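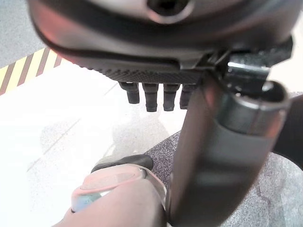 ## Packing the kitchen, a thread

**Selamawit Habte** · Feb 8, 2025

**1/** We move out of the Pendano Street apartment next Friday and I have been assigned the kitchen. I volunteered, if you ask my husband. I was in the shower when I volunteered.

**2/** The moving company is called Drodeck and they sent a 16-page PDF on how to pack. Page one tells you to start with the things you use least. By that logic I should have packed the pasta machine in 2019 and left it in the trunk.

**3/** Bought 30 boxes. The man at the store asked how big the place was and then looked at me with real kindness.

**4/** Mugs. Two adults live in this home. I own mugs from three jobs, one of which I was fired from, and a dental conference. I'm not a dentist. I've never been to a dental conference.

**5/** Tried a rule where each of us keeps six mugs. My husband kept six. I kept six, plus the ones that "don't count because they're soup mugs." The rule is under review.

**6/** The spice shelf took the whole morning. There's a jar of cloves that expired in June of a year when I had bangs. I smelled it. It smelled like a drawer.

**7/** Also four open bags of bay leaves. You use one leaf at a time and the recipe makes you take it out again. I'm set until retirement.

**8/** My mother called to ask if I was wrapping the plates standing up or lying flat. I said flat. She let a silence go by that I could have parked the moving truck in.

**9/** Plates are now standing up.

**10/** For anyone following along with plates at home: paper between each one, crumpled paper on the bottom, crumpled paper on top, and then you shake the box a little. If it rattles, more paper. If it crunches, congratulations, you have one less plate to unpack.

**11/** Container lids. I laid all of them out on the floor with the containers and tried to make couples. It was like a middle school dance. Lots of standing along the wall.

**12/** A reply asks why I don't just throw out the lids with no bottoms. Sir, the minute I throw out a lid, its bottom comes home from my sister-in-law's house with lasagna in it.

**13/** Lunch was crackers eaten over the sink, since I packed the bowls before thinking about lunch. The Drodeck PDF covers this on page nine. I was on page four.

**14/** The baking stuff has its own box now, labeled BAKING. Inside: two round pans, a rolling pin, cookie cutters in the shape of states, and a bag of powdered sugar that has become one single item. You could prop a door with it.

**15/** My husband came in to help and spent half an hour reading the manual for the old Gromach blender. We don't have the old Gromach blender anymore. He says it's well written.

**16/** Labels so far, in order of how tired I was: GLASSES (EVERYDAY). GLASSES (NICE). POTS. POTS AND THINGS. THINGS. KITCHEN??

**17/** Correction to 16. There are two boxes that say KITCHEN??

**18/** The Teshomes from upstairs stopped by to see if we had anything to give away. I offered the fondue set. They looked at each other and said they already had one, in the voice you use when you don't.

**19/** So the fondue set is going out by the mailboxes with a note that says FREE, WORKS. I have no evidence that it works. It takes a candle. I guess what I'm promising is the candle.

**20/** One thing I'd do again: a separate "first night" box. Kettle, two mugs (not soup), dish soap, a sponge, the good knife rolled up in a towel, can opener, salt, coffee, a roll of trash bags. It goes in our car and the movers don't get to touch it.

**21/** One thing I wouldn't do again: tape that box shut and then want coffee.

**22/** The tape dispenser has gone missing. I last had it when I was doing the cutting boards, so it's in with the cutting boards, which are taped.

**23/** Stopping here for tonight. The cabinet over the fridge is still full and I haven't opened it since we moved in. My husband thinks there's a waffle iron up there. I think that's where the previous tenants live.

**24/** Update: waffle iron. Waffles for dinner, no plates.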